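Learning Pages for Young Readers
Folladville Children's Museum
Home and Everyday Life: Why Does a Pile of Laundry Need Sorting?

Almost everything you wear spends part of its life in a pile. Clothes and other cloth items come together in a heap before they are washed, and often again afterward, before they are folded. This page explains what a pile of cloth is like, why it can be hard to sort, and how people go about it.
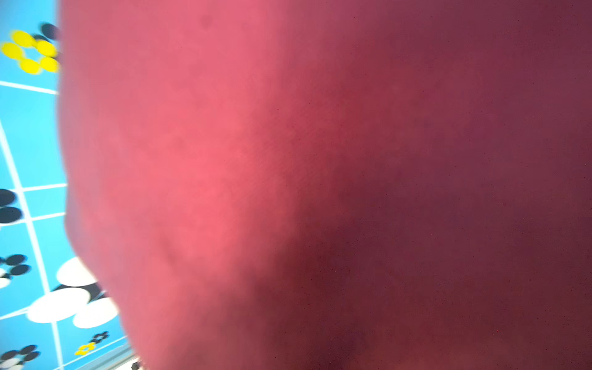
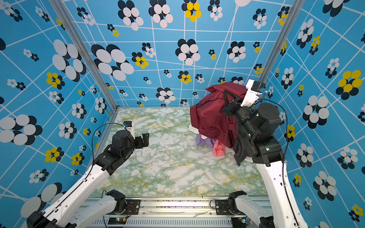

Reds and pinks, very near in the first picture and as part of a pile of cloth in the second.

What is cloth?

Cloth is a soft, flat material. Most cloth is made from threads, and threads are made from fibers. A fiber is a very thin strand, like a hair. Some fibers come from plants, such as cotton. Some come from animals, such as wool from sheep. Others are made in factories. Polyester is one of these.

To make woven cloth, threads are crossed over and under one another. To make knitted cloth, the threads are pulled into small loops that hold on to each other. A T-shirt is usually knitted, and that is why it stretches when you pull it over your head.

Why does cloth make a heap?

A wooden block keeps its shape wherever you put it. Cloth does not. It bends under its own weight, and each bend makes a fold or a wrinkle. When one piece is dropped on another, the folds press together and the pieces can catch on each other. A sleeve may slip under a towel. A sock may travel inside a pillowcase and stay there until someone shakes it out.

A large piece of cloth can also hide smaller ones. In the second picture, a big maroon cloth is heaped high against the back wall. Smaller pieces in light purple, bright pink and white lie under it or in front of it. Only part of the white cloth can be seen. To find out how large it is, a person would have to lift the maroon one away.

Why does color matter?

Color in cloth comes from dye. Dye is a coloring that soaks into the fibers. Most of it stays in place, but a new piece of dark clothing may let a little dye go into the wash water. Pale cloth in the same water can pick it up. This is how a white shirt may come out pink after a wash with something red.

For this reason, many families make 2 groups before washing: dark colors in one, and white or pale colors in the other. Bright colors may go with the dark ones or in a group of their own. The care label, which is a small tag sewn inside most clothes, tells an adult how warm the water should be and whether the item may go in a dryer.

Color can also seem to change with the light. The side of an object that faces a lamp looks brighter, and the side that curves away looks darker. You can see this in the first picture, where warm pink on one side becomes deep maroon on the other. When you sort clothes, it helps to hold each piece up to the light. Navy blue and black are often mixed up in a dim room.

How to sort a pile

Ask an adult before you begin, and work on a clean floor or a bed.

1. Take the largest piece from the top first. Lift it straight up and shake it gently.
2. Look inside sleeves, legs and pillowcases for small items.
3. Check the pockets. Coins, tissues and crayons should come out before washing.
4. Place each piece in its group, dark or pale.
5. Ask for help with anything you are unsure of.

Please do not open washing powder, liquid or capsules. These can hurt your skin and eyes, and only an adult should handle them.

Try it yourself

Collect up to 5 clean pieces of cloth of different sizes, such as a washcloth, a scarf and a T-shirt. Drop them one at a time in the same place. Walk all the way around the pile and write down which pieces you can see from each side. Then take the pile apart and compare it with your notes. Build it again with the largest piece at the bottom - does this make the small ones easier to find?

Words to know

Dye: a coloring that soaks into cloth.
Fiber: a very thin strand used to make thread.
Garment: a piece of clothing.
Maroon: a dark, brownish red.
Woven: made by crossing threads over and under one another.

Text by Anqi Guo, Folladville Children's Museum. Teachers may copy this page for use in class.
Last reviewed 2018-05-19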